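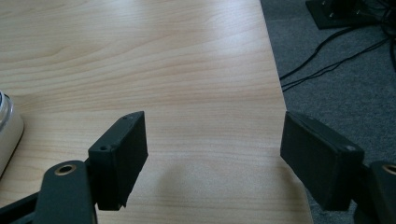
# Pitch hardness, head impacts and a regional league: Aileen Gatchalian on the Ulatthorpe protocol

Sep 10, 2025

Aileen Gatchalian has run match medicine for the Ulatthorpe women's soccer league for six seasons. Before that she was a physical therapist at two clubs in the same division. Her office has spent most of the summer on a revised procedure for player removal, which took effect in June and applies to every fixture in the league.

The rule itself is short. A player who takes a blow to the head leaves the field for assessment, and the decision to return belongs to the team doctor. The referee may stop play but has no say in the outcome. Neither has the coach.

"The old wording said 'should be assessed,'" Gatchalian says. "Clubs read 'should' in different ways. Now it says 'is removed and assessed.' Most of the work was in that one verb."

The procedure grew out of an injury log the league began keeping by hand and later moved to Trekico, a database the clubs already used for registrations. Over the period reviewed, the log held 1364 entries of all types. Gatchalian and her colleague Serpil Akgül read every one.

"We had 26 where the head was the first point of contact and the player stayed on," she says. "Some of those were minor. I can't tell you which, from the paperwork, and that was the problem. The field for symptoms was optional, so people left it blank."

It is now mandatory. The form can't be closed without a time of impact, a mechanism of injury, and a time of decision.

## Where the contacts happen

Akgül handled the classification. She divided the incidents by phase of play, then by the part of the field.

"Corners and long goal kicks, as you would expect," she says. "Two players go for the same ball and only one of them has seen the other. What I had not expected was the share involving the goalkeeper outside the six-yard box. She comes off her line late, she is watching the flight, and the forward is watching the bounce."

Two clubs have changed their training as a result. At Jugah, head coach Nazmiye Gezer shortened her aerial sessions and moved them to the start of practice.

"Players mistime headers when they are tired," Gezer says. "So I do not ask for headers in the last part of the session any more. We also do the keeper's call separately, with no ball at first. She calls, the defenders drop. Then we add the ball."

Gezer supports the removal rule but has one objection to it, which she has put to the league in writing. The temporary substitute allowed during an assessment counts against the total if the injured player doesn't return.

"If it counts, a coach with no changes left has a reason to argue with her doctor," she says. "Take the reason away."

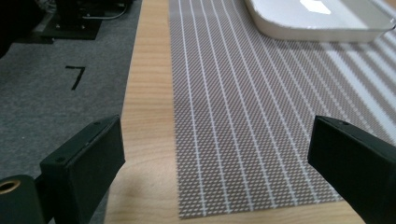 Gatchalian accepts the point and says the substitution clause will be looked at again after the winter break. She would prefer a separate allowance, recorded on its own line of the team sheet. The match officials' group has asked for more time – its concern is that a free change late in a game could be used to run down the clock.

## Surfaces

The second part of the review dealt with falls. Several entries described a head striking the ground after a fair challenge, and these were clustered at grounds with older artificial turf. Firdevs Akbulut, who oversees facilities for the league, had each surface tested for shock absorption at fixed points, including both penalty spots and both goal areas.

"The goal areas were the hardest on every field," Akbulut says. "The infill gets kicked out and it isn't put back. You can brush it level on Friday's schedule or the monthly schedule, but if the depth is wrong, brushing only moves the shortage somewhere else."Clubs must now measure infill depth before each home match and enter the reading in Trekico. One ground, Zondura, failed its first test and passed the second after a top-up and deep brushing of both ends.

Akgül will repeat the log review at the end of the season, using the same categories. Gatchalian expects the number of recorded head impacts to go up.

"It will look worse," she says. "More boxes are being filled in. I have told the clubs to expect that, and I have asked them not to compare the two seasons until Serpil has separated the new reports from the ones we would have had anyway."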